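La remise à zéro de Kotura

Le matin du 22 août 2025, Constanza Olivares monta l'escalier avec son thermos sous le bras et cette phrase qu'elle répétait depuis l'enfance, que les choses bien réglées dorment mieux que les autres, et nous aussi par la même occasion. Elle la tenait de sa grand-mère, qui l'appliquait aux horloges et parfois aux maris. Constanza, elle, l'appliquait à Kotura.

Kotura vivait dans la chambre. Enfin, dans la chambre de la simulation, celle que la maison Petchrat avait dessinée autrefois pour ses essais et que personne n'avait jamais songé à rendre plus jolie : du carrelage jusque sur les murs, un grand meuble de bois rougeâtre à droite, une petite table, un écran noir. On s'attache à ces pièces-là, à force. Constanza y passait tant d'heures qu'il lui arrivait, le soir, dans sa vraie cuisine, de chercher des yeux le poster avec le ciel et les nuages.

Le mal était petit, mais il était tenace. Depuis janvier, le bras droit se trompait. Oh, de peu de chose, 3 millimètres, l'épaisseur d'une biscotte maigre ! Seulement, quand on doit saisir un objet posé sur une table, une biscotte suffit pour le pousser par terre, et l'on a beau aimer sa machine, on finit par soupirer. Il fallait donc tout reprendre depuis le début : les deux bras ramenés à la position de repos, pinces en l'air, puis le décalage de chaque articulation relu dans le fichier, lentement, comme on relit une lettre avant de la poster.

Elle posa le thermos, lança la chambre, attendit. Les bras se levèrent ensemble, ce qui lui faisait toujours un peu plaisir, et elle s'installa comme d'habitude au point de vue de Kotura, juste derrière la grande plaque blanche. 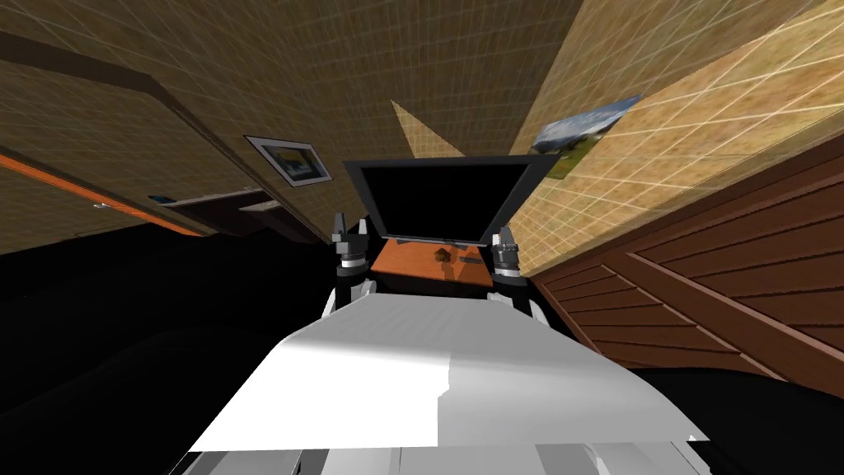 Skama, par-dessus son épaule, trouvait qu'on allait trop vite en besogne, qu'avant de toucher aux bras il aurait fallu vérifier le torse, parce qu'un torse faux rend les deux bras menteurs et qu'on passe ensuite sa semaine à corriger des innocents.

Constanza ne répondit pas tout de suite. Elle but une gorgée de café, qui était trop chaud, et elle réfléchit, car Skama avait cette manière agaçante d'avoir raison une fois sur deux, et l'on ne savait jamais laquelle. Si le torse mentait, se dit-elle, le bras gauche mentirait aussi. Or le gauche était sage. Elle l'envoya toucher le repère, le ramena, l'y renvoya. 30 fois de suite il revint au même point, avec une docilité de vieux cheval qui connaît le chemin de l'écurie.

« Le torse est innocent », dit-elle enfin, et elle approcha sa chaise.

Elle passa donc au droit. L'épaule d'abord, rien. Le coude, rien non plus. Ce fut au poignet, à la ligne 542 du fichier de réglage, qu'elle trouva ce qu'elle cherchait, et elle en rit toute seule, d'un rire qui fit lever la tête à Skama. Quelqu'un avait recopié la valeur du poignet gauche sans en changer le signe. Un tiret, un malheureux petit tiret oublié un soir d'hiver, et voilà un bras entier qui visait de travers depuis des mois sans que personne songe à lui demander pourquoi !

Elle connaissait très bien ce quelqu'un. Elle se revoyait, en janvier, avec ses mitaines et son rhume, pressée d'aller prendre le dernier tram. Elle n'en dit rien, remit le tiret à sa place, enregistra, puis enregistra encore une fois pour être bien tranquille, et fit recharger la chambre.

Les 2 bras revinrent au repos. Elle resta un moment à les regarder, de part et d'autre de la table, avec le petit objet brun qui attendait entre eux, et elle se surprit à leur parler tout bas, comme sa grand-mère parlait aux pendules au moment de relancer le balancier.

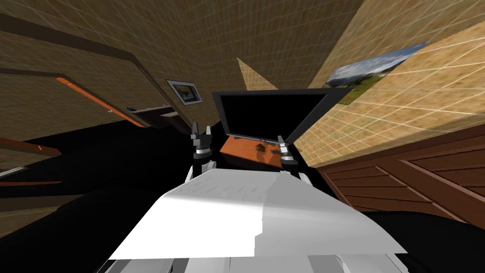 Et maintenant on note tout dans le cahier, fit Zava depuis le couloir, la ligne, l'ancienne valeur, la nouvelle et le nom de celui qui s'était trompé, parce qu'un réglage qu'on n'écrit pas, on le refait l'hiver suivant.

Constanza ouvrit le cahier, celui à couverture verte dont les coins se relevaient. Elle écrivit la ligne. Elle écrivit l'ancienne valeur, puis la nouvelle, en repassant deux fois sur le tiret pour qu'il soit bien gras. Arrivée au nom, elle suçota un peu son stylo, jeta un coup d'œil vers la porte, et traça de sa plus belle écriture : C. Olivares, enrhumée.

Puis elle versa du café à Skama, qui n'en avait pas demandé, et donna au bras droit l'ordre de descendre vers la table.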